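Wrist cameras on a multi-finger hand: mount and controller comparison
Speaker notes, internal methods talk, Nurport, 17 July 2024

Slide 1. Title

Leave up while people sit down. Slot is 28 minutes including questions. If the previous talk runs over, drop slides 7 and 8 and go straight to the recommendations.

Slide 2. What was compared

Two camera mounts and two controllers, one hand. The Cumdale mount holds the camera close in against the hand. The Adams mount holds it farther out and tilts it more. Both use the same sensor and lens, so differences in the footage come from position and angle. The controllers are Kasa, which closes each finger to a commanded joint position, and our own current-limited loop, which closes until motor current passes a threshold.

Say early that this is a comparison for cloth handling. Rigid objects got a short block at the end and the numbers for those are thin.

Total trials: 263. Of these, 102 were on the Adams mount. The split is uneven. The Cumdale mount was ready in May and the Adams bracket had to be cut a second time after the first one fouled the cable at full wrist rotation. Rates on the later slides are per mount, so the split does not bias them, but the Adams intervals are wider.

Slide 3. Why cloth

A towel has no fixed shape, and the part that matters is the fold directly under the fingertips. The overhead camera loses that fold as soon as the hand is over it. The wrist camera is there to cover the last stretch of the approach.

The approach has two phases. In the first the hand comes down to a hover height with the fingers hanging and the thumb opposed. In the second it descends the remaining distance and closes. The wrist view is only used in the second phase. Fingertip clearance is estimated at the hover, and that estimate decides how far down the hand goes before closing.

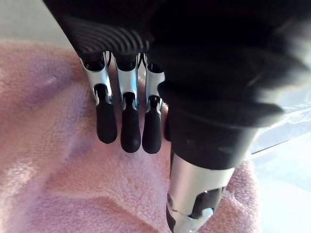 Hover position over the terry towel, thumb opposed to the fingers.

Slide 4. Self-occlusion

Point at the housing first, then at the gap between the fingers and the thumb. The gap is the only region the clearance estimate can use. Everything else is either hand or cloth the hand is not going to touch.

Terms for this slide:
Self-occlusion is the share of pixels covered by the hand or its housing.
Working gap is the region between the fingertips and the thumb tip.
A usable image is one where the working gap is open and all commanded fingertips can be segmented.

Self-occlusion by itself turned out to be a poor predictor of a good estimate. A mount can cover a lot of the image with housing and still keep the working gap clear. The reverse also happens. We had been ranking mounts by self-occlusion in the earlier report and that table should be disregarded.

The outer finger is the recurring problem. When the thumb swings in to oppose, it passes between the lens and that finger, and the segmentation either loses the tip or merges it with its neighbor. The merged case is worse. A lost tip is flagged and the controller falls back to joint position. A merged tip passes the check and shifts the clearance estimate low.

Slide 5. Reflections

The finger segments are polished metal and the tips are dark. Under strong side light the metal saturates and the tips go nearly black. Auto exposure then makes the choice for you, and with a pale towel it tends to settle on the towel. The tips lose their lower outline, and the lower outline is the part we measure.

Fixed exposure was used for all scored trials. The setting was chosen with the hand at hover and left alone for the session. Transparent plastic near the work area also produces streaks that the segmentation reads as metal. Masking by known joint position removes most of those.

If asked about matte paint on the segments: tried on a spare, not scored, and it wore off at the joints.

Slide 6. Background and viewing direction

Cloth trials all have the camera looking down. Once the wrist turns for a raised object, the background changes from tabletop to whatever is behind and above, and the exposure set for the table no longer applies. Ceiling panels and light fixtures come into view. A bright fixture at the edge of the picture is enough to lift the black level over the whole image.

There is a second effect when another gripper is holding the same object. The segmentation was trained on our hand only. Gray links curved around a tube are close enough in shape to fingers that some get labeled as ours. For these views we gate on color and on expected joint position together. Gating on either one alone was not enough.

Covers matter here too. A fabric cover creases and its outline shifts as the wrist moves, so a static hand mask does not hold. Regenerate the mask at each wrist pose or dilate it generously.

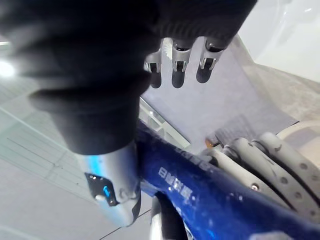

One objection to the draft of this talk was that a camera which needs a new exposure and a new mask every time the wrist turns is not doing the job, and that the money would be better spent on tactile tips. The same reader wanted to know if a second fixed camera at table height would give the clearance estimate for less effort.

Response to give: for a single fixed station, a table-height camera probably would. It was not part of this comparison. Tactile tips report contact, and the clearance estimate is needed before contact, so the two are complementary. The effort figure is fair. Setting up exposure and masks took longer than machining both mounts.

Slide 7. Controllers

Kasa is predictable and easy to log. Its weakness on cloth is that the commanded position has to be right. Too shallow and the fingers close over the top of the fold. Too deep and the tips press into the table before closing, which shows up as a following error and stops the trial.

The current-limited loop tolerates a poor clearance estimate better. It also has no way to tell a thick fold from a fingertip that has met the thumb. Both read as current over threshold. We added a position check afterward: if the joints reach their meeting angle, the grasp is logged as empty.

With the Cumdale mount the choice of controller made little difference, and the clearance estimate was the limiting factor for both. With the Adams mount the current-limited loop was ahead in every block. State the direction only. The intervals overlap in one of the blocks and the printed table shows this.

Slide 8. Sealed parts and mask drift 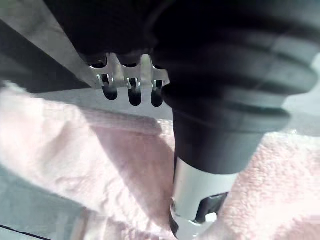 Flexible parts near the lens need their own handling in the mask. A rigid housing can be masked once per joint configuration from the CAD model. A bellows compresses and bends, and the CAD model has it at one length. With the black ribbed rubber filling this much of the view, an error of a few ridges in the mask moves the boundary into the working area. We switched to masking it by brightness and texture and kept the model-based mask for the bracket and the metal tip. Note also the hollow in the towel under the three black tips. Depth from shading reads a dark hollow as closer cloth in some lighting, so that cue is now turned off and clearance is taken from the tip outlines alone.

Slide 9. Recommendations

For cloth work with the wrist facing down, use the Cumdale mount with either controller. Fix the exposure at hover.

For mixed work where the wrist turns, use the Adams mount with the current-limited loop and the position check on. Store an exposure setting for each wrist pose.

Do not reuse masks between a bare hand and a covered one.

Check the outer finger for merged segmentation before each session. The test takes around 3 minutes: hover, oppose the thumb, sweep it through its range, and confirm that the tip count never drops without a flag.

Slide 10. Open items

The camera cable on the Adams mount still rubs near the end of wrist travel. Sleeve ordered.

Rigid-object trials need repeating with matched numbers on both mounts.

The position check has a hard-coded meeting angle. It should be read from the calibration file.

Trial logs and the scoring script are on the Nurport share, in the folder for this comparison. The first version of the script counted flagged trials as failures. Use the second.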